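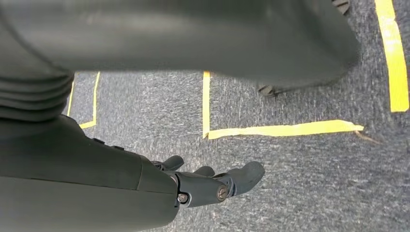
Perwood
Maintainer and sole cook at Hodonus

Govik Soup Notes

A plain text collection of 300 soup recipes, typed up from handwritten cards that were passed between kitchens until they were mostly stain. One recipe per file. The cards did not agree on spelling, spoon sizes or what counts as a leek, and neither does the data.

What's in it

soups/ – the recipes, one text file each
cards.csv – title, main ingredient, serves, cooking time
units.csv – my best guess at what "a good cup" means
odd/ – 19 recipes that are not soup but were filed as soup, including a trifle

Fields

title: as written on the card. There are four called "The Usual."
main: one word, lowercase. Potato wins by an embarrassing margin.
serves: a whole number. Where the card says "enough," the field is blank.
minutes: total cooking time. Anything marked "all day" is entered as 600, a figure I picked at two in the morning and have defended ever since.

How it was made

I typed every card by hand, then read the lot again in August with a window open and a bad attitude. Misspellings in titles were kept. Misspellings in quantities were fixed only when following them would have ruined a pot.

Known problems

Salt is missing from 100 recipes. Add salt.
"Oven" sometimes means the stovetop.
The barley files use two names for the same pan.
Sorting by minutes puts the stock recipes last, where they sulk.

Tools

The Li script in tools/ scales a recipe up or down. It handles halves well and thirds badly. Do not ask it for a third of an egg.

License

Use it, print it, spill on it. If you republish the set, keep the Govik name and leave the trifle where it is.

Corrections

Open an issue with the file name and the line that's wrong. Opinions about cilantro go in a separate issue, which is already closed.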